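Workshop tips: getting a simulated arm to clear a table

Tips collected by Bouchra Benmoussa, Plendalar tool bench

Save the scene before you touch the planner. You will want it back by lunch, usually in the state it was in before you improved it.

Fix your random seed while debugging. Mine is 1111, chosen after deep thought. Once the planner behaves, let the seed wander and watch your confidence go with it.

Pad the collision shapes by 2 centimetres. Kettle handles are the classic trap: a convex hull fills in the gap, and the planner treats the whole lot as a solid lump. Split the handle into its own pieces.

Give the planner a limit of 1000 tries, then make it fail loudly. Tiago Teixeira set his to 2000 and went for a coffee. It's a good way to meet people in the kitchen.

Attach the grasped object to the gripper in the planning model, too. Forget this and the arm will cheerfully sweep a bottle through the furniture, colour-coded green for success.

Check the labels coming out of perception before blaming the controller. I lost an August to a fork filed under "spoon".

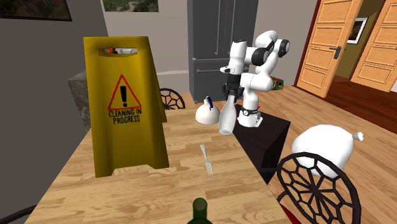
Why does my arm take the long way around to reach a spot right beside it?

Check the joint limits first. A sampling planner returns the first path it finds, so run a shortcut pass afterwards and add a cost for joint travel.

Keep the logs in the same folder as the scene file. Stojan Spahić keeps his on the desktop, under "new new final".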